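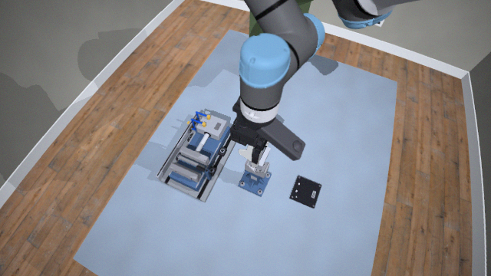 Trarnby folding floor mat, large, three weeks in

Short version. Good mat, annoying hinges, overpriced by maybe a third. Buy it on sale.

Longer version. I needed something for the spare room because the old puzzle-piece foam tiles had given up. You know the ones. Edges curl, corners lift, hair gets in the seams and never leaves. Pulled them all up in one go and threw them out, then had bare boards and a sore back for a week while I read reviews by people who had clearly owned their mat for an afternoon.

Ended up with the Trarnby. $111 with shipping. Ordered from Stesteo, who were fine. Box came a day late and a bit crushed, mat inside was OK.

Unfolding. Four panels, fabric hinges. It does not lie flat out of the box and the leaflet lies to you about that. "Ready to use immediately." No. Mine had a ridge at every fold for days. I put books on it, then a suitcase full of books, and by the second weekend it was down. You can still feel the middle fold under your hip if you lie across it. Lie the long way and it's not a problem.

Smell. Some. Opened the window, gone by day three or four. I'm sensitive to that stuff and have sent things back for less.

Firmness. This is where it earns the money. Firm enough to stand on one leg and not wobble, soft enough that knees don't complain. I do a half hour of stretching most mornings, a few lunges, some floor work for my lower back. On the old tiles I bottomed out on the boards every time I kneeled. Not once on this.

Grip. Underside is a sort of pebbled rubber. Stays put on wood if the wood is clean. If there's dust it skates. I found this out doing a plank. Sweep first, then a damp cloth, let it dry, then put the mat down. Top side gets slippy with socks on, bare feet no trouble at all.

Cleaning. Wipes down quick. Spilled coffee, got it right away, no mark. Pen does not come off. Not with soap, not with the spray I use on the counters. So there's a blue line near one corner now and that's just how it is.

Folding it back up. Here's the gripe. They sell it as a folding mat and the fold is the worst part of it. Once it has relaxed flat it doesnt want to go back, and the velcro strap is too short by a hair, so you end up kneeling on the thing to get it closed. Then it weighs 26 pounds and the handles are on the wrong side for carrying down stairs. If you plan to put it away every day, get something that rolls. I leave mine out.

Compared with the Kincaid roll mat, which I had at my last place: the Kincaid was thinner and tore at one end after a year or so, but it rolled up in seconds and fit behind a door. It was $39. For yoga only I'd still buy that one. For anything with kneeling or lying down, the Trarnby, easy.

Also looked at the Rovum. Nice colors, thicker on paper. Didn't like that the cover is a seperate piece that zips on. Zippers on a floor, no thanks.

Stitching so far good. One loose thread at a hinge, snipped it, hasnt run. I'll update in October if it starts to come apart.

Size note, measure your room. Then measure it again with the door open. Mine clears by a finger.

Would I buy again: yes, on sale. At full price I'd think about it longer.

Posted 2019-03-24

Comments (3)

flatfooted: Same thing with the ridges. Left mine in the sun for an afternoon and they dropped a lot faster than with books.

mapleandrye: did you try rubbing alcohol on the pen? worked on mine but took a little of the shine off so test it somewhere first

kt_downstairs: Strap on mine ripped off in the second month. They mailed me a new one and it was just as short. Otherwise happy with it, my knees thank me.

Contact | © 2019 All rights reserved | Back to top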